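Ticket 561 - Tidy-up task, small parts into tray, sim bench
Project: Lellach
Opened by: Elmarie Rampersad
Assigned to: Rosaire Marchand
Status: Open, lowered to normal
Opened: September 2020

Summary: The task is one block, one tray, two arms. The left arm picks up the block and should set it in the tray. In the batch I ran on build 329, placements fail often enough that I can't sign off the tidy-up task for the Zandmont demo. Stills from the simulator attached.

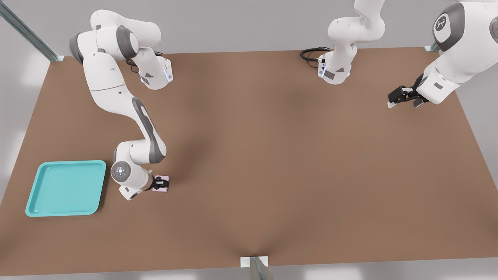
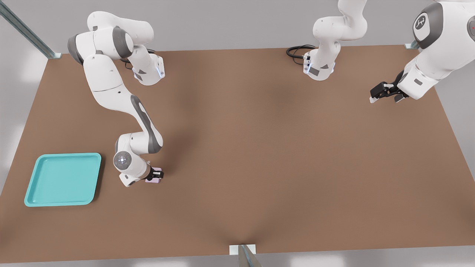 Left arm holding the block, tray still empty.

Steps to reproduce:
Load the single-block layout with the default tray position.
Start the left arm program. Leave the right arm idle with its gripper open.
Let it run through to release.

Expected: block lands flat inside the tray, arm returns to home.
Result: grasp is fine. On bad runs the block comes down on the rim and tips outward. The log still reports "task complete" at the end, and that's the part that bothers me most.

Comment, Rosaire Marchand
Reproduced. I see two separate problems here. The release height is set from the tabletop and takes no account of the rim. And the completion check only looks at whether the gripper opened. It never asks where the block went. Please split the second one out if you want it tracked on its own.

Comment, Elmarie Rampersad
Keep them together for now. Can you also say whether the right arm matters? Matheson asked why we load it at all for this job.

Comment, Rosaire Marchand
It doesn't do anything in this task. It's loaded so the layout matches the later one where both arms work on a towel. I ran the single-block job with the right arm removed and got the same failures, so you can rule it out.

Comment, Rosaire Marchand
Changes on my branch:
Release height now measured from the top of the rim, plus a small clearance.
Arm pauses over the tray before opening.
Completion check reads the block position after the arm has backed off. If the block is outside the tray, the run is marked failed.
The first batch with the new check shows more failures than before. Those are the old false passes showing up, so please don't read it as a step back.

Comment, Elmarie Rampersad
Understood. I reran the June batch with your check and 4 of the runs we had counted as good were not. I've corrected the sheet.

On the wider question from Coltama, which was whether they can tell their customers the arms will clear a kitchen counter: my answer is no, not on this evidence. We have one block of a known size on a bare table, with a tray that is always in the same area. A counter has wet spoons, mail, a phone charger and somebody's lunch on it. Same goes for the shop floor - sorting one kind of part into one bin is a fair claim once this ticket closes, and a mixed bench is a different job. I'd like that wording in the demo notes before anyone sends them out.

Comment, Rosaire Marchand
Agree on the wording. I'd add that all of this is simulated. Real fingers slip and real trays slide when you bump them, and we haven't tested either.

Remaining before close:
Rerun the full batch with the tray turned a few degrees each way (Rosaire)
Update demo notes for Zandmont (Elmarie)
Decide if a failed placement should trigger a retry or just stop. Leaning toward stop for now.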